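Gripper Tips for Cloth Work, and a Few Claims I Don't Buy

Filed under: workshop. Last changed Oct 20, 2018

I get asked for a gripper recommendation more than anything else on these pages. Usually the person asking has already picked one from a sales video and wants to be told it was a good choice. So these are the tips I would give before the credit card comes out. They apply to towels, sheets, shirts and the other limp stuff around a house. If you are picking up blocks, almost anything works and you can stop reading.

Don't trust the catch video. Every seller has one. A towel hangs over a bar, the jaw closes, the towel comes away, music plays. Ask to see a towel lying flat on a flat surface, with no peak to grab. The Skedlow jaw looks wonderful on the bar. Flat on a table it pinched air for most of an afternoon in my shop, and I had it set up the way the manual wanted.

Put down the same cloth every time. I keep one dark towel for testing and I don't let it go into the wash with fabric softener. Change the towel and you have changed the test. People will tell you their pads "handle any textile." Hand them a worn cotton dish towel and then a slick sports shirt and see how they feel after.

Mark your sheet before you start. Two bits of light-colored tape on the far edge are enough to tell whether the whole thing has crept toward you. Cloth creeps a lot more than you think it does. A gripper that drags the bedding six inches and then gets a hold on the towel has not done the job, whatever the score sheet says.

Look at what the wrist camera sees when the jaws are over the work. Big curved fingers eat up a lot of the view at the bottom, and that is where the cloth is. Compare that against a view from head height before you decide you can live with only one of them.

Sheet and blue cloth, from the head and from the hand:
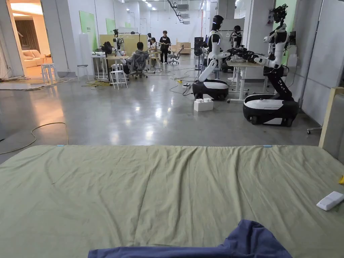
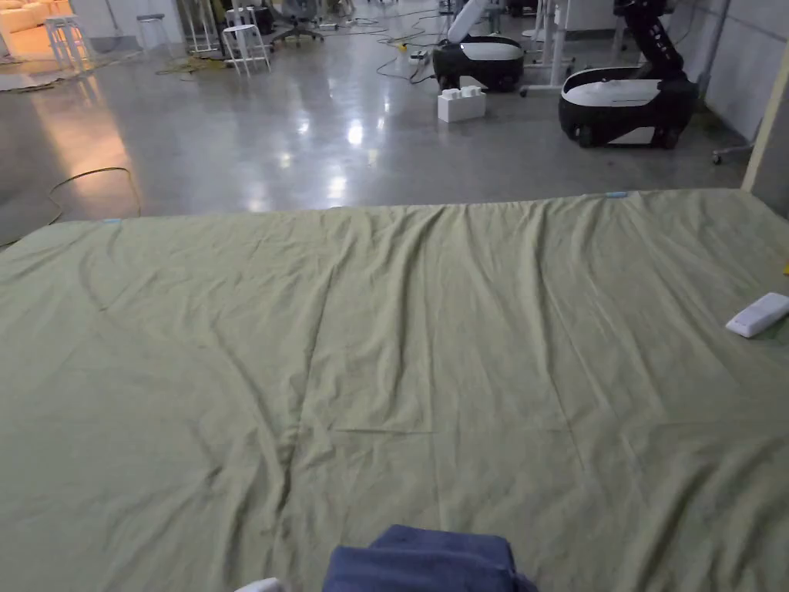
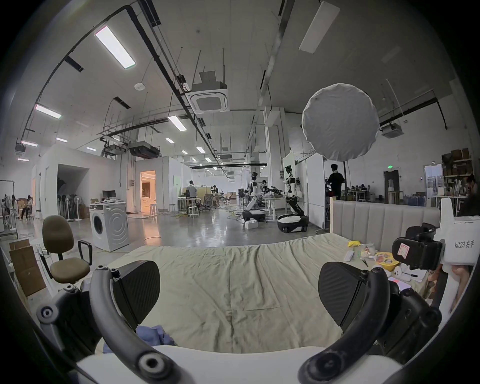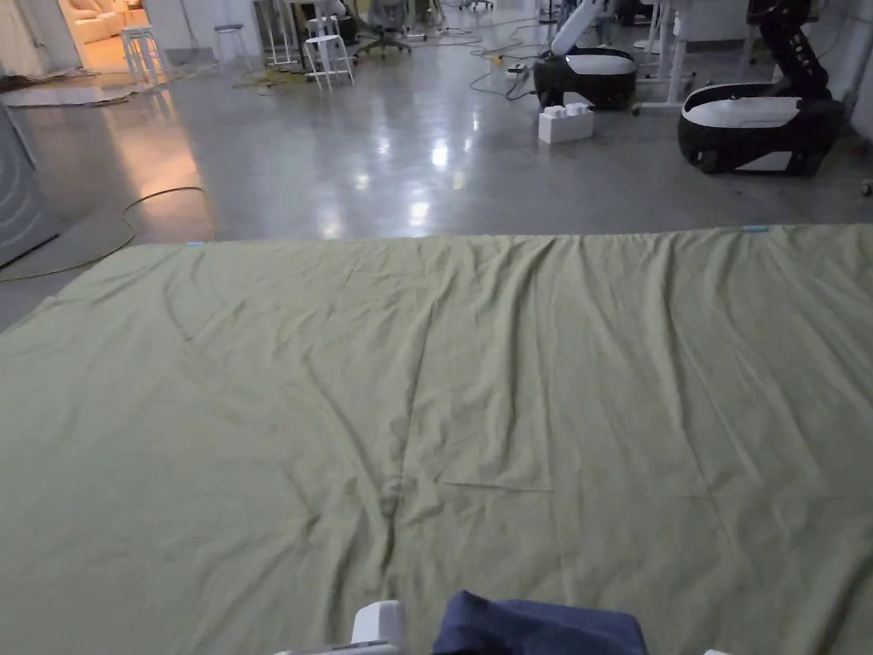 Leave the wrinkles in. I know the temptation. You smooth the sheet so the camera has a nice plain background, you fold the towel into a tidy pad, and your numbers go up. Then you try it on a bed someone has slept in and the whole thing falls apart. Embla Engebretsen talked me out of ironing my test sheet back in February and I was annoyed with her for a week. My success count dropped the same evening. It was the first count I believed.

Try the jaw by hand first. A hand-held version of the gripper, if the maker sells one, will teach you more in ten minutes than the arm will in a day. If you can't pick up a hem with it yourself, with a wrist and two good eyes, don't expect a motor to manage. I have a hand-held Wouters that I paid too much for and it has saved me from two worse purchases.

Label left and right. Marker, tape, whatever you have. If the pair is mirrored and you swap them halfway through, you will spend an evening blaming the pads.

Pads. Textured rubber is fine when new. The makers like to quote a number of cycles, and I have yet to see one that matched my bench. I logged 226 picks on a set of Nastier pads before the left one began to let go of thin cotton. The right one was still good. I swapped them side to side and the trouble moved with the pad, so it was the pad. Wipe them with a damp cloth, let them dry, and write the count on a piece of tape. Lint is the usual culprit, and people will replace a good pad over it.

Price. The Dedon set is 1,295 for the pair and the brochure goes on at length about adaptive force. As far as I could work out, adaptive means it stops closing when the current climbs. My cheap one does that. What the Dedon does have is a decent screw hub that doesn't work loose, and I would pay something for that, though not that much.

Controllers. I've tried three and my opinion is mostly that the delay matters more than the menus. If you are driving by hand and the jaw closes late, you start closing early to make up for it. Then you change controllers and all your habits are wrong. Do 11 picks with nothing at stake after any change and throw those away.

Cables. Route them away from where you walk, and give the arm more slack than it seems to need. A cable that tugs at the end of a reach will look exactly like a weak grip. I lost most of a day to that one. Check it before you touch the force settings.

Small things are a separate test. Remote controls, pens, scissors, a rubber glove. Sellers love to mix them in with the towels and quote you one number for the lot, and the remote does all the heavy lifting in that number. Ask for the cloth figure by itself. If they haven't got one, you've learned what you came for.

I have a soft jaw on order that is supposed to roll the cloth up between two belts. I'm not hopeful. Will add a note when I've had it on the dark towel for a while.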